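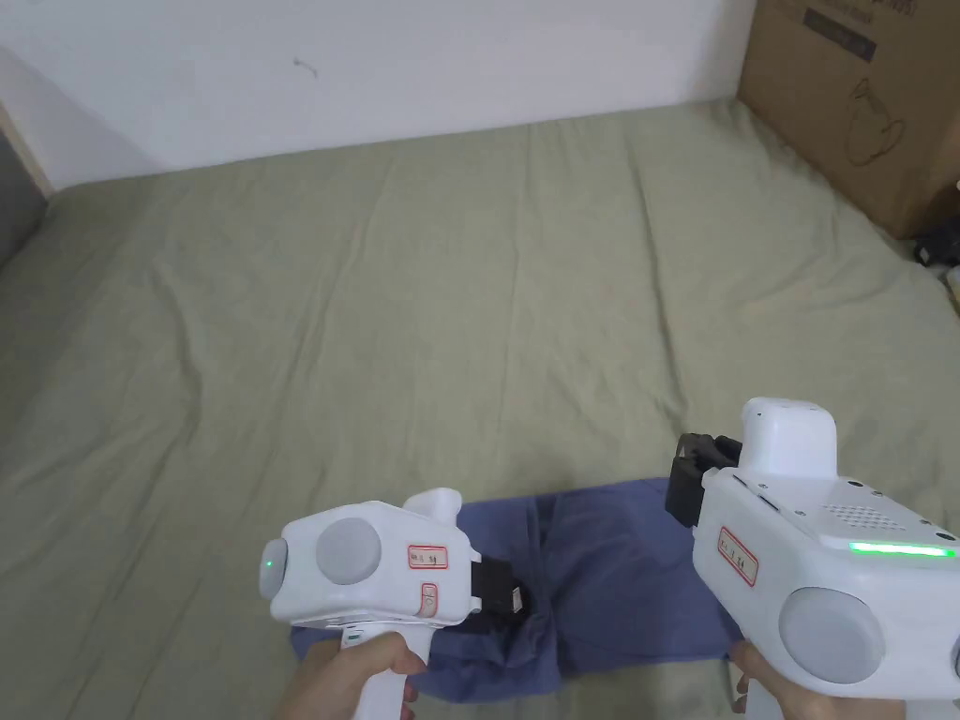
9/23/19, bedroom bench

Third evening on the hand grippers, cloth work only. The bed is still the best surface we have. The table is too hard and the jaws skid before they get under an edge. A mattress gives a little when you press down, so the lower finger can get in below the fabric.

Changed since last entry:
Jaw closing force down one step on both units.
New firmware from the Skirkdale branch, same build left and right.
Log rate back to 100 per second. At the higher rate the card filled up and I lost the end of a run.

Task tonight was the blue cloth. Put it down in a heap, find a corner, lift, open it out, fold in half, fold again. I take the left gripper as the holding hand and do the picking with the right. Borghild does it the other way around and her folds come out squarer than mine. We should both try the other's way before we decide anything.

Trouble with the left one again. It closes late after a long hold. I press, wait, press harder, and then it shuts all at once and takes a double layer. Borghild thinks the trigger spring is tired. I think it is the return in the jaw slide, because it was fine after I cleaned it in March. Will open it up before the next session and check the slide first.

The battery in the right unit read 3000 at the start and I stopped when the warning came on. Forgot to write down the end value. 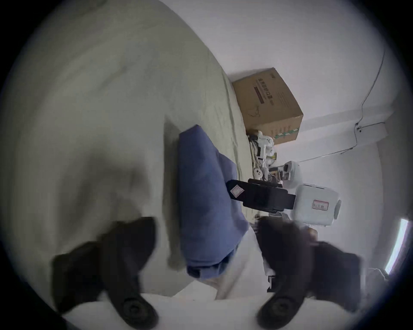
Wrist view is usable but the round lens eats the corners. For a corner grasp that matters, as the part of the cloth I want is often out toward the side when I come in at a slant. Two things to try: come in flatter, or tip the camera mount forward. The printed mount from Phùng has a slot for this, but the screws I have are too short. Need 2 longer ones.

Exposure is locked at 900 now. On auto it hunted each time the wall came into view and the sheet color shifted halfway through a fold. Fast wrist turns still smear. Slow down on the approach, there is no other fix with this lens.

The pale green sheet stays. Blue on green separates well enough for the Trultow segmenter without retraining. A white cloth might be a different story, and Conceição wants towels with a pattern as well. She can bring them.

To do:
Open left jaw slide, clean, check spring.
Screws for the mount.
Ask Conceição if Zosum can read the new log format or if I have to convert.
Write down battery at start AND end.
Swap hands with Borghild for one full set.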